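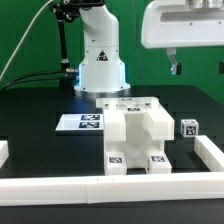
Arbeitsplatz 2, Arm mit Aufnahme, Würfel und Tablett. Stand: Februar 2023

Sicherheits-Checkliste Robotik-AG, Projekt Prullus
Bitte vor jedem Durchlauf abhaken, meine Kommentare stehen jeweils dahinter.

1. Not-Halt gedrückt und wieder entriegelt: ok
Klemmt beim Entriegeln ein bisschen, also ruhig kräftig drehen!

2. Sockelplatte fest: ok
Ich wackle immer einmal von Hand am Fuß (Strom aus!). Die Schrauben hatte ich letztes Mal nachgezogen.

3. Warnaufkleber am Arm lesbar: ok
Das kleine schwarze Dreieck vorne am Sockel. Bitte nichts drüberkleben, auch keine AG-Sticker, so schön die geworden sind.

4. Kabel außerhalb der Reichweite: mit Mängeln
Die zwei schwarzen am Kamerahalter gefallen mir noch nicht. Ich hätte da gern Klettband, am besten alle 11 cm.

5. Marker sauber und nicht verknickt: ok
Aufnahme, Tablett, Würfel. Nur trocken abwischen, mit Glasreiniger haben wir uns schon mal einen ganzen Bogen ruiniert, grrr.

6. Weiße Leiste vorne: ok, beobachten
An der Naht in der Mitte bitte mit dem Finger drüberfahren. Steht da was hoch, sagt mir Bescheid, dann schleife ich nach.

7. Tempo begrenzt: ok
Steht auf 63 Prozent und bleibt da bis zum Plalton-Cup im April. Ja, auch wenn ihr es eilig habt :-)

8. Höchstens 4 Leute am Tisch, Haare zusammen, keine Bändel am Hoodie: offen
Tragt das bitte selber ein, wenn ihr startet. Wer das Tablett umsetzen will, sagt laut »Halt« und wartet, bis der Arm steht.

Nächste Prüfung mache ich vor dem Probelauf in Bustcombe, bis dahin kümmere ich mich um das Klettband.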